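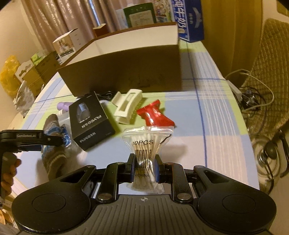

I gave up on my mood app on a Monday, at four in the morning, when it buzzed to ask how well I was sleeping. I'd been sleeping fine until then!

The clinic in Netthorpe had put me on it while I waited to see a counsellor. The wait was 90 days, and the app was meant to keep me going. It was made by a firm called Riedl, and I'll be fair to them – it looked lovely, and for the first week or so I quite liked tapping a little face every evening and watching the line wobble up and down.

Then I started gaming it. If I picked the saddest face I got a long list of questions, so on bad nights I picked the middle one and went to bed. I can't be the only person who does that, and I'd love to know what the clever software makes of all those middling faces. My guess is it thinks we're coping.

I'm not against this stuff. My sister lives out past Demenitz, where the bus comes twice a day if you're lucky, and a video call with a nurse has been a real blessing to her (she even dresses up for it). But there's a person at the other end of that call. She can hear when my sister is fibbing.

What bothers me is that our health board spent money on 2000 licences and still hasn't filled the counselling post that's been empty since November. I'd have had the counsellor first and the app after, if there was any change left over. When I finally got my appointment we talked for an hour, and she never once asked me to pick a face.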